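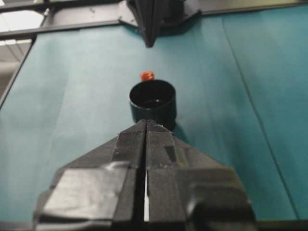

Black gripper fingers, close up

Nokby Jobs List
Subject: Re: Titivier trainee intake, dates and papers

Several people wrote in after the post below, most with the same two or three questions. The original is quoted first so that new subscribers can follow.

Quoted message, 3rd August:
Titivier has opened its trainee intake for the Nokby plant. There are 22 places, split between the packing line and the stores office. Applicants need a high school diploma or equivalent. Does anyone know if the form has to be mailed, or can it be dropped off? The notice says both in different places. I also can't tell whether last year's applicants have to pay the fee again. I applied in March for the Olutex openings and the medical form looks identical, so I would like to reuse it if that is allowed.
End of quoted message. 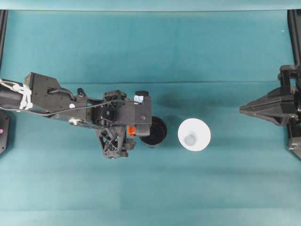
Black arm and gripper head over teal cloth

I called the Titivier hiring office this morning and have answers to most of it. The page numbers below are from the long version of the notice, the one with the blue cover sheet.

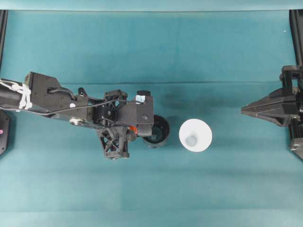
Carla Whitsett
List moderator, Nokby Jobs List

Forms can be mailed or dropped off. The drop box is inside the front entrance, Room 2. Write reference 427 on the outside of the envelope. Page 6 leaves this out, but the office asked for it and will be sorting by that number.

There is no fee for anyone who applied last year. You do need to send a copy of the old receipt. If you lost it, send a signed note with your old application number.

The medical form from Olutex won't be accepted. The layout is the same, but Titivier wants its own form, 202, signed by a doctor or a nurse practitioner. Clinics in town are used to filling it out.

The written test covers arithmetic, reading a work order, and basic safety signs. Calculators are not allowed. Applicants for the stores office also take a typing test on the same morning. The office would not tell me the passing score.

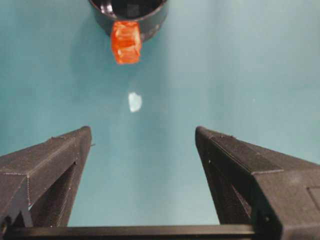
Black cup on a teal surface

I was also asked whether you can apply to Jacquet at the same time. Yes, the two intakes are separate. Jacquet has not posted its test date yet, so I can't say if they will clash.

Still open: whether the bus pass covers the training period. The person who handles that was out. I'll post to the list when I get a reply.

Please answer on the list and trim the quoted text. Attachments are stripped, so paste anything you want others to read.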